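Gripper lets go of soft parts halfway through the lift

hemant_kandpal
Thursday, February 16, 2023
Evening all. I've been fighting this for most of the week and would love some fresh eyes on it. The job is simple enough: pick a soft pink piece out of a lined tray, carry it across, put it down. Our arm closes on it nicely, starts the lift, and then somewhere on the way up the fingers relax and the piece drops. The log shows fault 937 each time, then the gripper carries on as if all were well — and that's the bit that worries me. It did it 29 times over 2,871 cycles, so you can't just sit and watch for it.

I've swapped the cable and slowed the lift right down, with no change at all. The wrist camera view is from the approach, before the fingers close.

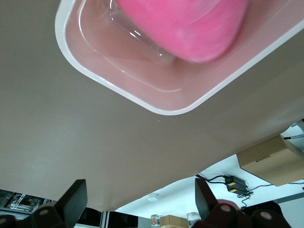 Zotside Handling Group — Grippers and Tooling

nedlow_nan
Oh, I do feel for you, Hemant, we had a spring of this! My money's on the liner. Clear plastic with shiny highlights like that plays havoc with our depth readings, and if the fingers go in a touch high you've only got the top of the piece, and soft things creep.

jendden_rig
Sorry Nan, I don't agree. A bad grip height would give you a slip, but he says the fingers relax, and there's a fault logged too. I'd look at the supply before touching the vision. Ours used to dip whenever the elbow and gripper moved together.

hemant_kandpal
Thank you both. The fingers do open, I've watched the position reading change by 2 mm before the drop. I'll put a meter on the supply in the morning.

nedlow_nan
Fair enough, I'd missed that! I'd still stick a matt liner in, mind you.

upadhyay_p
Whatever the cause, please make it stop on that fault before you run it again. A soft piece landing on the bench is only a nuisance, but the same settings have a way of getting copied to a heavier job — ours did, and it dented a guard.

hemant_kandpal
Good point, and a bit of a telling-off I deserved. It's set to stop and hold now. Meter readings tomorrow, once I've found the good probes.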